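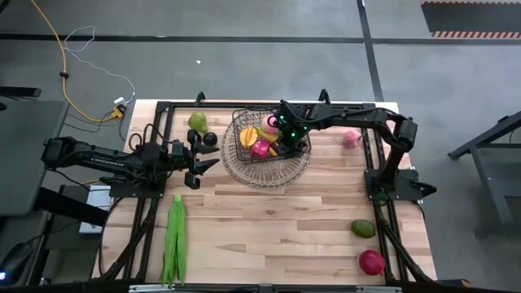
Slide 1. Two-arm table with toy produce and a wire basket, seen from the head camera.

Opening. Thanks for having me. This talk is on relabeling, the part of the Memeck project I worked on. The short version: we took demonstrations people had already given, split them at the moments when a gripper closes or opens, and trained on the pieces. Same arms, same policy size, same training time.

Task is "put the produce in the basket." Either arm may pick. Say early that the order is free, people always ask.

Slide 2. Why whole episodes gave us trouble. We collected 300 demonstrations. Each one is a full clear of the table, and each operator has habits. One takes the nearest item first, another does all the round things and leaves the long ones for last. A policy trained on whole episodes picks up those habits along with the grasps. Move one item and it hesitates between two plans. We saw arms stop halfway and drift. (Pause here, let them look at the plot.)

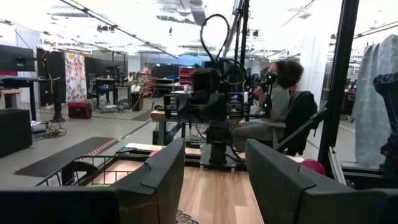
Operators differ in speed too. The fast ones overlap the arms, so the left is closing while the right is still letting go. Our first splitter assumed one arm at a time and cut those episodes in the wrong places. Shen, the second version, keeps a separate timeline for each arm and cuts them independently. If someone asks for the details, go to backup slide 2.

Slide 3. The method. Three steps, keep it quick.
Find gripper events from the finger position signal. No vision needed for this.
Label each piece with the item and the arm. Ulia, our labeling tool, proposes a name from the wrist view and a person accepts or fixes it.
Train on pieces, with the label as the text input. At run time a simple picker chooses the next label.

Slide 4. Wrist views.
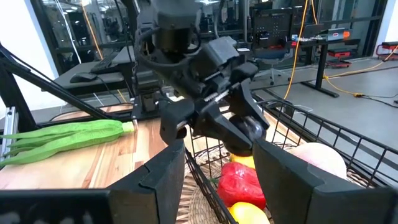
Most of the label errors come from the moment of release. The item is closest to the other produce then, and the proposal can jump to whatever is biggest in view. Take the dark purple piece in the jaws over the basket, with a shiny red item in the basket below. Ulia has to name the thing being held, and the red one takes up plenty of the view. We now take the name from the start of the piece, before the lift, and carry it forward to the release. That one change cut the corrections down to 31 for the whole set.

Slide 5. Results. Whole-episode training against pieces, same test layouts. Pieces finish the table in 94 percent of trials. Read the baseline off the chart, don't quote it from memory. Most of the remaining failures are long, leafy items that catch on the rim – the splitter has nothing to offer there.

Slide 6. Limits. The picker knows nothing about reach, so it sometimes sends the far arm. We have not tried handing an item from one arm to the other. Brala, the simulator group, wants to test the same cuts on folding, where grip events are a much weaker signal. I would expect it to do worse.

Questions. Leave slide 5 up. If time is short, skip the picker and go straight to limits.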